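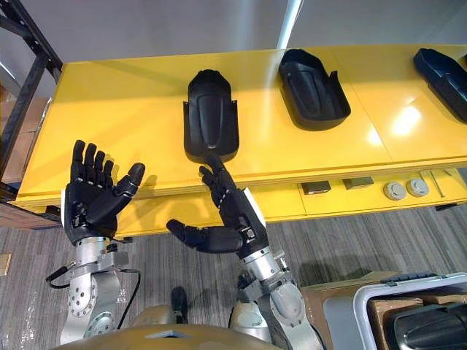
Terkivine, June

Figure 3. Yellow table with a glossy surface, showing bright patches of reflected light.

3.2 Shine, colour and the choice of a seat

We came to table tops by accident. The Plendetell survey was set up to ask how people choose a seat in a public reading room, and the form had plenty of space for windows, noise, sockets and the distance to the door. It had no question on the table itself. Yet of the 1121 written comments left by readers, a surprising share talked about the surface under their books, and they did so with real feeling. One reader called the long table by the west windows "the frying pan". Another asked, very politely, whether it could be sanded.

What bothers people is easy to picture. A glossy top sends part of the light back in one main direction, so a reader sitting in the wrong spot gets a bright patch right beside the page, while someone one chair along may get almost nothing. The patches on the yellow surface in Figure 3 are a good case of the general effect: the colour stays rich and even in some parts and is washed out in others. A matt top spreads the same light in many directions, and the patch softens or goes away.

This is old knowledge for anyone who lights a room for a living, and we don't claim to have found it. The part that excited us is how well readers had worked it out for themselves. Regular visitors to the Ngcobo reading room could tell us which chairs were good before lunch and which were good after four in the afternoon, and when we drew their answers on a floor plan the pattern followed the sun across the room beautifully. We had planned to measure this with meters. The readers' own map gave us nearly the same picture in one evening, with tea.

Colour makes things more interesting still. Strong, warm colours such as yellow were well liked in the comments ("cheerful", "like a kitchen"), and several readers said they would walk past a grey table to get to a bright one. The same readers then complained of glare at the bright ones! We take this to mean that liking and comfort are separate questions and should be asked separately. In the first version of our form they shared a single line, and Unathi Potgieter, who coded the answers, had to leave many of them unsorted. The revised form (Appendix B) has a line for each.

We also tried a simple change. Two tables in the Ngcobo room were given a matt coating, sold as Grora, and left in their old places. Seat choice was then noted by the desk staff through the opening hours. The coated tables filled earlier on clear days and no differently on dull ones, just as we would hope if glare was the thing being avoided. The trial was small, the coating changed the feel of the surface as well as its shine, and a few readers may have moved simply to try something new. A longer trial with a second room would help a great deal, and we would love to see one done somewhere with low winter sun.

One loose end deserves a mention. Older readers wrote about glare more often than students did, but they also wrote longer comments about everything, lamps and biscuits included, so the difference may say more about who enjoys filling in a form. We return to this in Section 4, where comment length is taken into account.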